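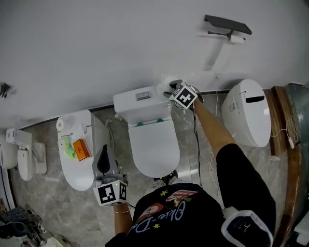
Bathroom month is well under way at the Trurell teaching room, and I have to say it has become my favorite thing we've done all year! For anyone who missed the last issue, Nanami Arai's group is collecting hand-taught demonstrations of small household chores, and the current batch is all about toilet paper. Picking up a roll, setting it down on the back of a tank, moving it over, turning it the right way around. It sounds like nothing until you try to do it with two jaws in place of ten fingers.

The teaching is done with a pair of hand-held grippers, one for each hand. The person doing the chore holds them, wears a camera at head height, and simply gets on with it. Each gripper carries a cube covered in black-and-white marker patterns so the software can work out where the tool was and how it was tilted at every moment. A robot learns from those paths later on. No joystick, no typing in positions, and a newcomer can be teaching before lunch.

We went with a row of toilets because one toilet teaches you one toilet. There's a one-piece with a rectangular tank and the flush button on top, there are smart models with low backs, and the lids are all a bit different, which changes where a roll can sit and how far you have to lean. Asuka Takeda wanted clutter too, so a few lids get boxes and bags left on them (homes are messy, and she's right).

The goal for this task is 500 good runs, with 100 of those saved for testing and kept out of training altogether. Loredana Benedetti did 22 in her first session and came out grinning and complaining about her shoulders in the same breath. Her tip for the rest of us: slow down just before the jaws close. A soft roll squashes easily, and if you rush the squeeze you end up pushing it along the tank.

Wálter Giraldo has been going through the recordings and asks for two things. Keep both cubes facing outward when you can, even the one on the hand that's resting, and don't let the cable wrap around your wrist when you reach across. He would also love more left-handed runs, so lefties, please step forward!

Next up is the wall holder, the kind with a little shelf over the roll. Kazuhiro Ebihara has been practicing with it at home using kitchen tongs and reports that threading a new roll is "horrible, in a good way." We hope to start on that before August.

If you'd like to take a turn with the grippers, put your name on the sheet by the door or send Nanami a note. Flat shoes, please, and sleeves that stay clear of your hands.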